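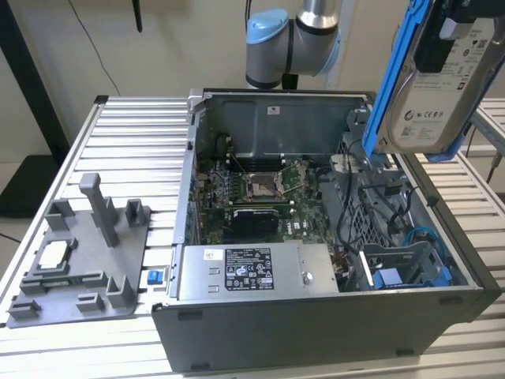
Open case, lid of the socket up, no chip in it.

11th June

Up before six. The trams were already going and I could not get back to sleep, so I made coffee and wound the three watches on the shelf. The Vodholm had stopped overnight again. It should go for 42 hours on a full wind and it did not make it to breakfast. I wrote that in the notebook and left the watch face down to see if the position makes a difference.

I got to the shop early and did the window. Marlene Voß wants the divers on the left now and the dress watches on the right, where the sun does not reach them until the afternoon. I moved everything across and wiped the stands. One of the price cards had gone yellow at the corners, so I wrote a new one. My handwriting is still not as good as hers.

The delivery came just after ten. Eleven watches from Dradon, all the same model, the new thin hand-wound one in steel. Six with the gray dial, five with the cream. We had asked for mostly cream. Marlene called them and was told the cream dials are behind and we would get no more this month. She said thank you in the voice she uses when she is not thankful, then went out to get bread.

I spent an hour checking them in. Set each one, wind it, put it on the timing machine in two positions, write the numbers on the card. Nine were fine. One gray ran fast, plus 14 seconds a day dial up, and one cream had a speck under the crystal near the four. It is small, but a person spending that much will find it in the first week. Both go back on Monday. I am sorry about the cream one, as we only had five.

I tried one of the good ones on. It sits very flat. My cuff went over it without catching, and the Vodholm never does that. The crown is hard to grip though. I have small fingers and I still had to use a nail to pull it out. I told Marlene and she said people who buy thin watches do not set them, they just wear them wrong. She may have been making fun of me.

A man came in before lunch with his father's Skumgate, from the years when they still made their own cases. It had not run since he was a boy. He wanted to know what it was worth and I said I could not tell him without opening it, and he did not want it opened. We went around that a few times. In the end he left it with us for Jannik Hollmann to look at, with a note pinned to the bag saying nothing is to be polished. I think he is right about that. The edges on the lugs are still sharp and there are not many left like it.

Jannik opened it after lunch. The oil had gone to something like brown glue and the mainspring was broken near the center, but there is no rust and nobody has been in there with a bad screwdriver. He let me look through the loupe for a long time. The finishing on the bridges is plain, straight lines and a thin bevel, and all of it is on the side the owner never sees. He will put a new spring in, clean it and oil it. He guessed 220 for the work, more if the balance staff is worn. I called the owner and he said to go ahead, and could he please have the old spring back in an envelope.

Sold one strap, two batteries and one of the gray Dradons. The gray went to a woman who had read about it and knew the thickness to the tenth of a millimeter. She did not ask to see the cream. So maybe the gray is not such a problem.

Rhys Cartwright stopped by at four with his Lashari chronograph. He bought it used two years ago for 900 and has been thinking of selling it ever since. Today he wanted to sell it again. Someone has offered him 100 more than he paid. I asked what he would wear instead and he did not know. He started the chronograph and stopped it and reset it four or five times while he talked, and then he put it back on and said he would sleep on it. The reset hand lands a hair to the left of twelve. I have never told him and today I did. He looked at it for a while and said now he would have to keep it, he could not sell it to a stranger like that. Jannik offered to fix it and he said no.

Closed at six. Kvido Michalík wrote to ask if I am still going to the bench course in the fall. I have not paid the deposit. It is eight Saturdays, and Marlene needs me on Saturdays. I would have to ask her for every one of them, and I have put off asking since the beginning of the month. Mwende Odera did the course last year and says the first two weeks are only making a screwdriver blade and filing a piece of brass square. She says most people hate that part. I think I would like it.

Walked home along the water. It was still warm and there were people sitting on the steps with their shoes off. Bought eggs, onions and a lemon. Made an omelet and ate it standing up.

After supper I picked up the Vodholm. Face down all day and it was still running, eleven seconds slow since this morning. So it could be the position, or it could be that I wound it further today than I did yesterday. I do not always count the turns. Tonight I counted, 28 until it stopped me, and put it down face up. If it is dead again by morning I will take it in and ask Jannik, and he will say what he said last time, that it is dirty and I should have had it serviced before I bought another one.

I also read half of the Skumgate catalog that Mwende lent me. It is all black and white and the captions are in a very small type. There is a page with the same case the man brought in, with a different dial and longer hands. I put a slip of paper in to show Jannik.

To do: the two returns on Monday, new card for the gray Dradon, call the strap people about the 19 millimeter browns. Ask Marlene about the Saturdays.

Bed at eleven — window open, both other watches still going.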